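Home Program Speakers Notes Travel Contact

Thu 16 April
Naledi Van der Merwe, Culow Robotics

Teaching by hand, teaching by remote: speaker notes

Start with the story of the first drawer. I took hold of Koro's wrist, walked it through pulling the drawer open, let go, and hit replay. It did it! I still grin. Tell it fast, then ask who in the room has moved a robot arm by hand. Wait for hands.

Two ways to show a task. By hand you feel the weight and the stiff spots, and anyone can learn it in an afternoon. The trouble is your own body: you're leaning over the counter, your elbow is in the camera view, and the gripper goes where your shoulder lets it go.

By remote control you stand back and drive. Slower to learn (my first hour was awful, say so) but the recordings are clean, and you can do it in a simulated kitchen at midnight in your socks.

Numbers slide. We recorded 4,000 remote demos in the Corndale kitchen set and kept 3,876. Pause here. People always want to know about the ones we threw out. Mostly drivers hesitating: the arm hangs in the air while the person thinks, and the robot learns to hang in the air too. I love this problem. Go into it if there's time.

34 drivers, all styles. Cisneros drivers (the Cisneros lab, down the hall from us) swing in wide; ours creep in close. Mixing both helped a lot more than I expected. Don't get stuck on the plot.

Kitchen slide. Ask the room how they'd bring the hand in toward an oven with things inside. Let them argue! Somebody will say from the top, somebody will say from the side. Then talk about approach angle, and why I want drivers to commit to one before they touch anything.

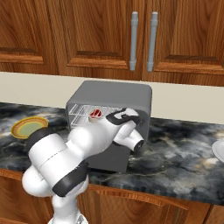 Simulated kitchen: the gripper at the upper right of the open toaster oven, wire racks inside.

Point out how much of the view the arm itself takes up. Drivers need a second camera angle, please build that in from day one.

Close with the June workshop. Bring a laptop, we'll bring the controllers. Questions, and if it's quiet, go back to the hesitation clips.

Contact the speaker | Copyright Culow Robotics | Back to top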